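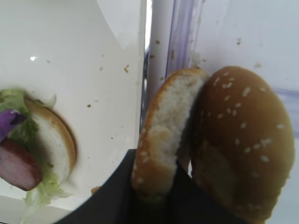
Thoa Ung wrote back within the hour to say that a lunch line isn't slow, it only feels slow when you're hungry, and had we considered eating breakfast? We had not. The comment is kept at the top of our report because it's the best short statement of the view we set out to argue with.

Waiting for a Sandwich: Lunch Lines at Three Counters in Cestisholm
Final report, turned in 2018-03-07

What we wanted to know

Lunch break is 20 minutes. Everybody we know has a theory about which counter gets you fed and back in time, and the theories are held with a confidence usually seen in people who talk about soccer referees. We wanted to find out where the time goes between joining the line and holding a sandwich.

The three counters are Gosto, Famen and Khúc. All are within walking distance of school. All make sandwiches to order, and each one was recommended to us as "the fast one."

How we did it

One of us joined the line and the other stood near the door with a stopwatch, trying to look like a person waiting for a friend. We noted when the customer joined the line, when they began ordering, when they finished ordering, and when they had the food in hand. We did this on 16 lunch breaks. We also ate on 16 lunch breaks, and this was our main expense.

We didn't time anyone who paid by digging through a backpack for coins. In hindsight we should have, as that turned out to be its own field of study.

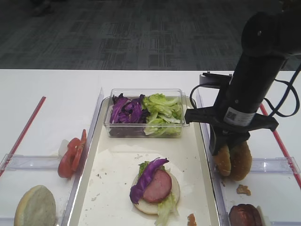

The making of the sandwich was the steadiest part of the whole trip. At all three places the person behind the counter worked at nearly the same pace whether the line was short or out the door. We had expected panic and saw none. If anything, they talked less when it got busy.

The ordering was another story. At Famen the menu hangs behind the register, so customers can't read it until they are already holding everyone up. They then read all of it. The longest order we timed took 7 minutes and ended in plain cheese. Gosto has its menu in the window, and people there mostly knew what they wanted by the time they got inside. Khúc has a menu on the wall beside the line, but a plant has grown over the second half of it, and we suspect the sandwiches down there don't sell.

What people told us

We asked customers how long they thought they had waited. Nearly all guessed too high, and those who had been standing alone guessed highest. People with a friend guessed lower, even when they'd spent the wait complaining to that friend about the line. Point to Thoa.
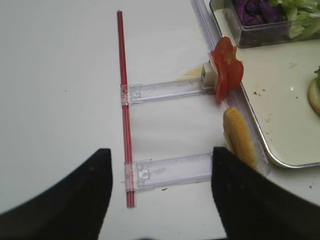 We also asked each counter whether we could try moving the menu for a day. Famen said yes, then no, then that we should come back in May. Gosto said theirs was fine where it was, and our numbers agree. Khúc offered to trim the plant.

Problems with the project

We went only at lunch and only when the weather was decent. Two people can't watch three counters at once, so no two places were ever timed on the same break. One page of notes from Khúc got sauce on it and could not be read. We left that page out of the averages and put it in the appendix for completeness.

The report was supposed to be 3000 words. It is shorter. We had a longer section on the history of standing in line, but our teacher wrote "is this going somewhere?" beside it.

What we'd recommend

Put the menu where the end of the line can read it. Let people who already know their order say so. Anyone with 20 minutes and no plan should go to Gosto, though the bread is better at Famen, and one of us still goes there and is still late for chemistry.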